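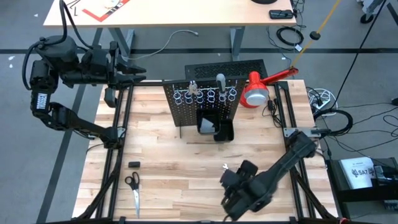
Can a robot tidy up after you yet?

It can manage a bit of tidying if the job is small and always in the same spot, but it's slow, and a whole messy room is still well beyond it.

October 8, 2018

I've wanted a machine to clear up my shed for as long as I've had a shed, so when Skosari opened the doors of its workshop at Lindqvist Yard I was there before the coffee was ready. The firm has been running a project called Zarkano, and the idea couldn't be plainer. Somebody leaves hand tools lying on a bench, and robot arms put them back on the pegboard. That's the whole job! My dad used to give it to me when I was little and I was rubbish at it.

The new bit is that Skosari has put its results out for everyone to see, good and bad. Over 3,086 tries have been logged at the bench so far. A screwdriver went back in its holder 85 per cent of the time. Scissors made it home in just 29 per cent of tries, and I'll admit I laughed when I saw that on the sheet (then felt a bit mean, as the team have clearly put the hours in).

I asked why scissors are such a pain. They open, for a start. Pick up one handle and the other swings away, and now the thing you're holding is a different shape from the thing you planned to pick up. They also lie very flat, so the fingers have to get right down to the wood without scraping it. Pliers have some of the same trouble but they're chunkier, and the fat grips give the arm something to get hold of. A screwdriver with a nice thick handle is about as easy as it gets, unless it rolls.
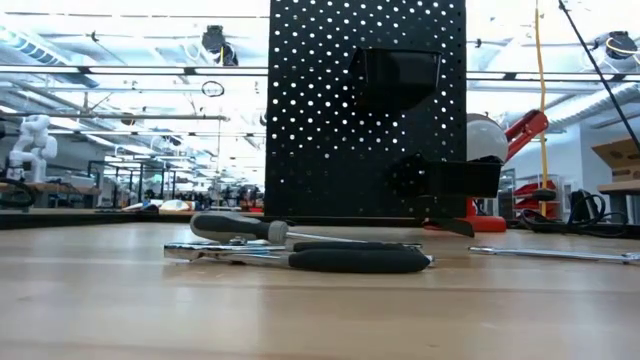

Screwdriver and pliers on the bench top, with the pegboard behind.

Then there's the speed. One of the engineers told me a single tool takes six minutes on a bad run, counting the goes where the arm backs off and starts again. I could have the lot hung up and the kettle on in that time. They weren't touchy about it at all. They reckon a slow machine is fine if it works overnight when people have gone home, and I can see that for a garage or a small factory. In my kitchen, with the cat about, I'm less sure.

What I hadn't thought about was how much of the work is finding the right place to put things. Getting a tool off the bench is one half, and lining it up with a holder is the other, and apparently the second half is where most of the tries went wrong. Move the board a little to one side and you have to check everything again. So if you're the sort of person who shifts the furniture every few months, you'll be waiting a good while yet.

A furniture workshop in Praltus has agreed to have a go with the same set-up on its own shop floor, starting in November. It'll be kept to one bench at first, with staff putting the tools out at the end of the day and looking in the morning to see what's been put away. I like that plan a lot more than the big promises we usually get. Real workshops have sawdust, bad light and people who borrow things and leave them on the windowsill, and I'd love to know how the numbers hold up against all that.

I did ask about homes, of course. Socks? Not being worked on. Dishes? Someone pulled a face. The nearest thing to a household chore on the Zarkano list is a cutlery drawer, and that's only on paper for now. Forks tangle up with each other, I was told, and spoons are shiny and slide about, which sounds like my drawer exactly.

Skosari says it will put out the Praltus results in full once the trial is done, scissors included. Visits to Lindqvist Yard are free but you do need to book, and wear proper shoes, because I was sent back to the car to change out of my sandals.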